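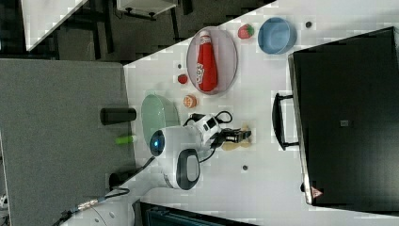

About Grarlow

Grarlow is a small barbell gym in Irnton, up the ramp behind the old Dubey print works. We teach adults to squat, press, deadlift and carry heavy things from one end of a room to the other. Most of our members had never touched a bar before they came, and a fair few arrived convinced that they'd hurt themselves. I don't mind that. I'd sooner teach someone who doubts me than someone who has watched a lot of videos.

I opened the place after years of coaching in bigger gyms, where I was expected to sell things I didn't believe in. Detox weeks. Muscle confusion. A wristband that was meant to improve your balance and cost more than a decent pair of shoes. When I asked what the evidence was, I was handed a leaflet.
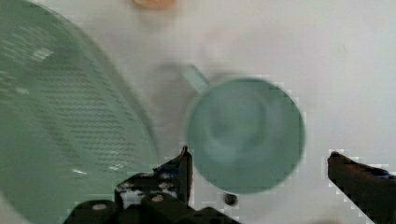 This page was last changed in October.

Classes have a limit of six people and one coach. You work in pairs, two to a rack, and your partner learns to watch your lifts as well as do their own. The first 15 minutes are spent warming up with an empty bar. People complain that this is dull, and it is a bit dull. We still do it.

After that the programme is plain: a few main lifts, a little more weight when you're ready for it, a written record of what you did. We change the exercises when there's a reason to. If your knee hurts on a squat we'll try a box, or a different stance, or leave it for the day. We aren't physios and won't pretend to diagnose you.
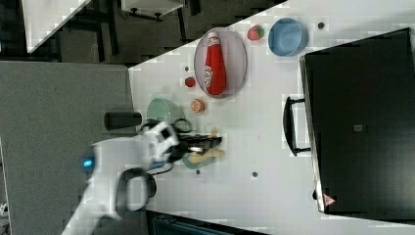
Do I need to get fit before I start?

Most people begin with less weight than a full shopping bag, so start as you are. If you have a heart condition or you've had surgery lately, talk to your doctor first and tell the coach before the class.

What we don't promise

We don't do before-and-after photos. Lighting and a deep breath can do wonders, and I've seen both taken on the same afternoon. We don't sell powders, and we won't tell you what to have for tea. Nor will you find a wall of slogans here — the walls have coat hooks and a clock.

There is a board for anyone who deadlifts 100 kilos, mainly because members asked for one. I was against it. I thought it would make people rush, and once or twice it has, so now a coach has to agree to the attempt beforehand. You can train here for years and never go near it.

We used the Zandar booking app for a while and gave it up. It kept congratulating people for classes they had missed. Places are now booked by email or at the desk, and if you can't come, just let us know.

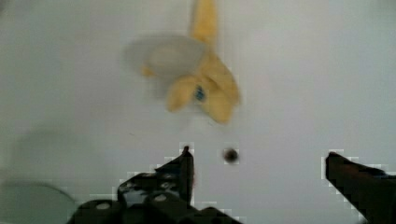 Nadège Hamel

I coach most of the evening classes and all of the beginners' ones. I have a coaching certificate, which I'll show you if you like, though I'd suggest you judge any coach by watching a class. Ours can be watched for free from the bench by the door. See whether the coach looks at the people lifting or at their own phone. Ask a member what they find annoying about the place. The usual answer is the parking, and I can't do anything about that.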